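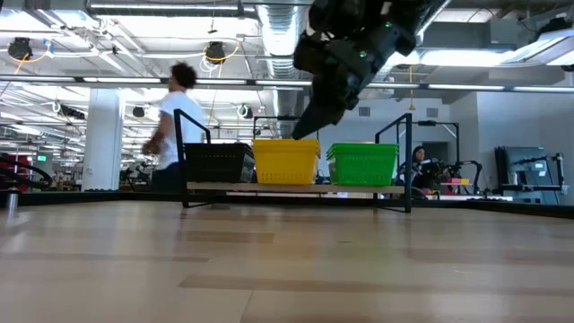
4. Montaje y ajuste del estante bajo Botwood

Esta sección explica cómo montar el estante bajo de un solo tablero, nivelarlo y cargarlo. Vale para las dos anchuras de la serie. Si ha comprado el módulo alto, pase a la sección 5: los travesaños son distintos y no se pueden intercambiar.

4.1 Antes de empezar

Deje la caja cerrada en la habitación donde va a quedar el estante durante 12 horas. El tablero es de madera y cambia ligeramente de medida con la humedad; si se atornilla nada más llegar del almacén, los taladros pueden no coincidir con los del bastidor.

Compruebe el contenido de la bolsa de tornillería con la hoja amarilla que viene grapada. Falta con cierta frecuencia la arandela ancha del lado derecho. En ese caso no la sustituya por una fina. Pídala a Wiris indicando la referencia 204 y el color del bastidor.

Herramientas necesarias (no incluidas):
Llave fija o carraca pequeña
Destornillador de estrella
Nivel de burbuja
Manta o cartón para proteger el suelo

El montaje lo puede hacer una sola persona hasta el paso 5. A partir de ahí conviene que alguien sujete el otro extremo.

4.2 Montaje del bastidor

1. Extienda la manta y coloque los dos laterales tumbados, con las patas hacia usted.

2. Enrosque los pies regulables hasta el tope y después afloje dos vueltas cada uno. Ese margen se usa al nivelar.

3. Presente el travesaño trasero entre los dos laterales. La cara con los agujeros rasgados mira hacia arriba.

4. Ponga los cuatro tornillos largos a mano, sin apretar. Si alguno entra torcido, sáquelo y empiece otra vez; la rosca del lateral se estropea con facilidad y no tiene reparación.

5. Levante el conjunto y colóquelo de pie.

6. Monte el travesaño delantero de la misma manera.

Nota: los laterales izquierdo y derecho llevan una letra grabada en la cara interior, junto al primer agujero. En las unidades fabricadas antes de septiembre la letra está en la pata.

4.3 Colocación del tablero

1. Apoye el tablero sobre los travesaños con la cara lijada hacia arriba. La cara inferior lleva los taladros ciegos.

2. Deje la misma separación a ambos lados. Un trozo de cartón de la propia caja sirve de galga.

3. Atornille desde abajo, primero las esquinas y luego el centro.

4. Apriete ahora los tornillos largos del bastidor, en cruz.

Precaución: no use atornillador eléctrico en el tablero. El tornillo corto puede pasarse y asomar por la cara superior.

4.4 Nivelado

Coloque el estante en su sitio definitivo antes de nivelar. Ponga el nivel a lo largo del tablero y corrija con los pies del lado más bajo. Repita a lo ancho. Cuando los cuatro pies apoyen, bloquee las contratuercas.

En suelos de tarima flotante, vuelva a comprobarlo pasadas unas semanas. Sobre moqueta gruesa los pies se hunden y hay que montar las placas Ametepe, que se venden aparte.

4.5 Carga y uso

La carga máxima es de 33 kg repartidos por todo el tablero. Ponga lo pesado cerca de los laterales y deje el centro para lo ligero.

Si va a usar cestas, elíjalas con la base plana y de un fondo que no sobresalga del tablero. Para el modelo de 600 mm de ancho bastan dos cestas medianas. Es más cómodo asignar un color o una etiqueta a cada tipo de objeto y mantenerlo siempre en el mismo orden, sobre todo si el estante lo usan varias personas.

No se siente ni se suba al estante. No lo arrastre cargado: vacíelo y muévalo entre dos personas, sujetándolo por el bastidor y nunca por el tablero.

4.6 Limpieza y mantenimiento

Limpie el tablero con un paño escurrido y séquelo enseguida. No aplique productos con amoniaco ni ceras de silicona. El metal admite agua con jabón neutro.

Reapriete la tornillería al mes del montaje y después una vez al año. Los arañazos del bastidor se retocan con el lápiz de pintura; agítelo bien y dé dos capas finas.

4.7 Problemas frecuentes

El estante cojea: revise las contratuercas y repita el apartado 4.4.

El tablero cruje al cargarlo: afloje los tornillos cortos media vuelta, recoloque el tablero y vuelva a apretar.

Un tornillo largo gira sin agarrar: no cargue el estante. Escriba al servicio de recambios de Clesville, a la atención de Rawan Geagea, con una foto del lateral y la letra grabada.

El montaje de dos estantes en línea, con la pieza de unión, se describe en la sección 6.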